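I got Lenka Hrubý on the phone a little after 6 in the morning, which she swore was late for her. She'd already been down to the creek and back, and I could hear her dog shaking itself all over the kitchen.

If you've fished or hunted anywhere near Junville you probably know Lenka. She's been hunting sheds there for 20 years, and this spring she and her buddy Tâm Bùi brought home a matched set of mule deer antlers that has everybody at the sport shop talking. So of course I had to call her!

"We'd walked that ridge two days straight and had nothing but sunburn," she told me. "Tâm wanted to quit. I wanted to quit too, I just wasn't going to say it first."

They found the left side under a juniper, tines down, so all she saw was a bit of brown curve. The right side took them another five hours.

"People grid the open stuff because it's easy walking," Lenka said. "I go where a buck has to duck or jump. Fence crossings, ditches, thick brush. He lands hard and off it comes."

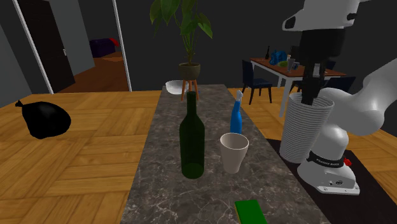 I asked what she carries, figuring I'd get a big gear list (I love a gear list). She laughed at me. Water, binoculars, a sandwich, a second pair of socks. She doesn't start until the deer have left the winter range, either, and she got pretty fired up on that one.

"They're running on empty by then. You bump them off a hillside for a pile of bone and you might have killed one. Wait a few weeks. The antlers aren't going anywhere."

Well, the squirrels chew on them some, I said. "Let 'em chew," she said.

She's not selling the set. Tâm gets it for the first 6 months and then it goes to her place - they flipped for it and she lost. After that I guess they keep swapping.

She's already thinking about November, when she's got a cow elk tag and a new pair of boots to break in. I asked if I could tag along on a shed walk next spring and she said sure, if I can be at the gate by 5.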